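Pliro play food, the honest shelf-space report (a thread)
Feb 21, 2020

1/ I have been sorting the toy veggies again and I have OPINIONS. Mostly about the bowl, a little about potatoes.
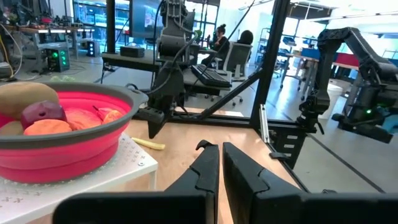

2/ The bowl first! Pink-red, gray rim, and it's the collapsible kind, so when play kitchen time is over it squishes down and goes in the drawer. I used to keep all this in a big Rornari tub and never again.

3/ Potatoes go in before anything else. The brown one is a beast, so it gets the side of the bowl, and then the sweet potatoes (the orange ones) can pile in next to it.

4/ The dark purple-red one: onion or beet? I've gone back and forth on this for a week. My vote is beet. Replies are open, be nice.

5/ Small yellow guy on the table still needs a home. Banana? Corn? If it's corn it goes in with the rest, if it's a banana it should really live with the fruit, and the fruit is in a whole other bag because I am like this.

6/ Someone asked what I paid. The bowl was $11 at Condori. The food came in a secondhand lot with a bunch of other pretend kitchen stuff, so I couldn't tell you per potato.

7/ Washing: warm water, drop of dish soap, towel dry. Open the bowl all the way out first or crumbs hide in the folds, ask me how I know.

8/ Next up is the Bukitz tea set, which has been sitting in a grocery bag under my bed. Probably March. Send beet votes in the meantime!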